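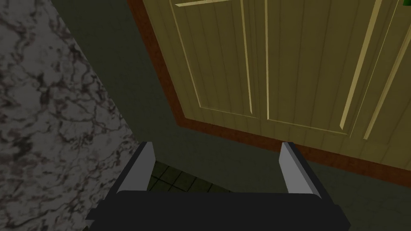

Narnik is in the back half of an old bakery supply building in Plevora, ten minutes on foot from the train station. The entrance is on the loading dock side. I went to the front first and found a locked dental lab, so follow the painted arrows on the side wall and go up the metal steps.

It is a shared workshop with 300 members on the books. I had come for their open afternoon, mainly to look at Dido, a two-armed robot on wheels that a few of the members have been building since June. I had read the build log and wanted to see how far the thing was from doing housework. It is still a good way off, but more of it works than I expected.

The ground floor is wood and metal. I walked through it quickly. There is a table saw, two drill presses, a welding corner behind a curtain and a long rack of member boxes. The woodshop people had cutting boards for sale. Upstairs is electronics, sewing and what they call the long room, and Dido is in the long room, between the 3D printers and the window.

The real machine had its shell off. The base was bolted together and rolling, and one arm was mounted. The second arm was on the bench in three pieces with the wiring pulled out. The joint motors are from Kvam and cost 199 dollars each, which is the biggest item in the budget by far. They started with cheaper ones and stripped the gears in two shoulders. The cheap motors are now in a drawer marked with a word I will leave out.

Most of what is going on at the moment is on the computer next to it. They have a simulated copy of the robot, complete with both arms and a white shell, and a simulated home for it to move around in. The home has green square tile, a kitchen with a marble counter, cream cabinet doors in brown frames, and a hallway with a couple of doors at the end of it. The member who made the home told me she picked the colors so that no two surfaces next to each other would be easy to mix up while she was debugging. The tile was a free texture.

Visitors could sit down and drive it. There were two hand controllers on the desk, one per arm, and a foot pedal for the base. I waited behind a father and his two kids, who were better at it than I was. The younger one backed the robot into a wall at full speed and wanted to do it again.

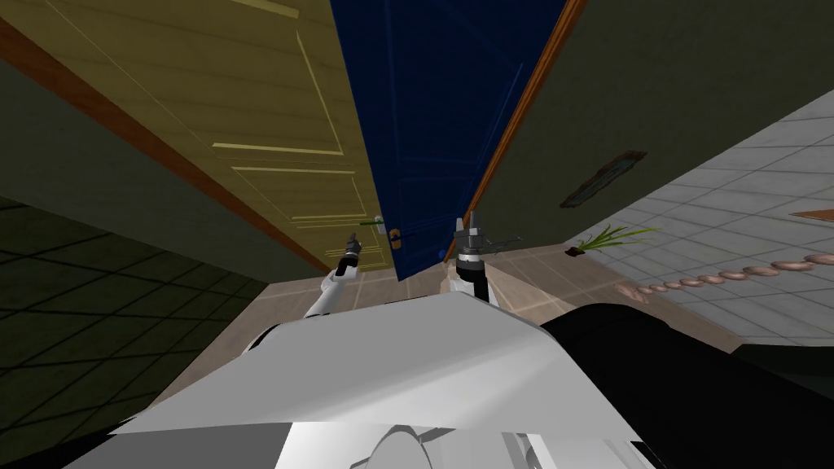 The job they give everyone is the yellow door in the hallway. It has a lever handle, and the lever needs to go down before the door will move. I spent my whole turn on it. Getting the left gripper near the lever took me a minute or so. Getting it to the right height, with the fingers pointed the right way, took the rest. The arms come up from below in the view, and I kept misjudging the distance and stopping short. The advice I got was to stop moving the arm, bring the base a little closer, and then use only the wrist. That helped. I touched the lever twice and did not get it down before my time was up.

The other door is dark blue, and has a round fitting where the yellow one has a lever. They have mostly left that one alone. A gripper with two flat fingers does not get much hold on something round, and they would like to change the finger pads before they try it in earnest.

I asked why they bother with a simulated hallway when there is a real one outside the long room. The main reason is the broken motors. A mistake on the screen costs nothing, and they can leave it running. The week before my visit they had set it going overnight and had 300 attempts at the lever by morning, with the starting spot moved a little each time. On the real arm they would have needed somebody standing at the off switch for all of that.

There are things the simulation does badly, and they were open about them. Friction is a guess. The real gripper cable is stiff and pulls the wrist to one side when it is cold in the room, and the copy on the screen does not know that. Loose items are a problem too. Small chains of parts are slow to compute and sometimes jump when an arm comes near, so there isn't much lying about for the robot to pick up yet.
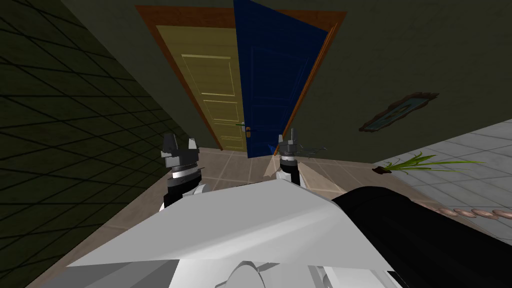

Page last changed: 13th January

After the driving I stayed for the short talk, which was held at the bench with people standing. It covered the gripper. The current one is the fourth. The first was printed in one piece and cracked along the layers. The second and third had the motor in the palm and were too wide to get past the edge of a countertop without knocking it. In the fourth, the motor has moved back toward the wrist and the fingers are plain flat plates in a darker outer shell. They are simple to make and simple to replace, and the files are the same ones used in the simulation, so a change to the finger goes into both.

Somebody asked about cabinets. The kitchen cabinet is next on their list after the yellow door. It comes after because the robot has to stand close to the counter to reach it, and there is little room beside the left arm when it does. I watched one of the builders bring the gripper down between the counter and the cabinet and hold it there with the fingers open, and it was tight on the counter side.

The parts list is pinned to the wall by the printers and you can take a photo of it. If you want to build the base alone, without arms, they think it can be done for a lot less than the price of two Kvam motors, with printed hubs and used wheelchair wheels.

A few practical points. The long room has no elevator. Parking on the dock side is for members, but the street is free after lunch. Coffee is by donation and you wash your own cup. Bring glasses if you need them for screens, because the chairs at the driving desk are bolted to a rail and set well back. It was cold upstairs, and I kept my coat on.

Dido gets worked on in the evenings and guests are let in if they ring first. The second arm was supposed to go on within the month. I have put my name down for another turn at the lever.

2 comments
Shared 199 times

Related
Plevora repair day: lamps, toasters, one accordion
A morning at the Narnik woodshop
Stripped gears: what was inside the cheap shoulder motors
Visiting a wheelchair parts dealer
Used 3D printers and what to check first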